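Confesso que andei a adiar isto desde maio, mas lá ganhei coragem e arrumei a estante branca do fundo da sala! Quem passou por cá nos últimos meses sabe como estava aquilo - sacos por cima de sacos, rolos de fita-cola já sem fita, e um catálogo da Trernetti aberto na mesma página desde a mudança. Comecei às duas da tarde, a pensar que era coisa de meia hora (ah, pois).

Saíram de lá 40 folhetos antigos do Prunden, que foram direitinhos para o papelão, e um candeeiro que o Ayman Sqalli jurava ter perdido. Ficou tudo contente, ele principalmente.
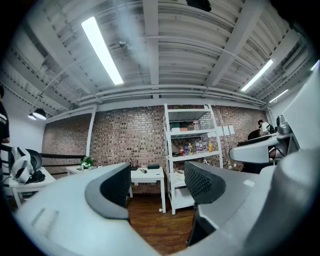

Boletim n.º 657 | página 2

As caixas baixinhas foram para a prateleira de cima, empilhadas, e os frascos e a lata vermelha ficaram em fila na do meio, encostados ao tijolo. Eu gosto de ver aquela parede com cor! As folhas de papel continuam presas ao lado da estante e peço que ninguém lhes mexa até eu passar as notas a limpo.

Na mesa branca ficou só o router e pouco mais - por favor, não pousem lá canecas. Ainda me falta decidir o que fazer às amostras da Salehi, que estão no corredor dentro de um saco azul. Se alguém as quiser, é só responder a este boletim e eu guardo-as até ao fim do mês.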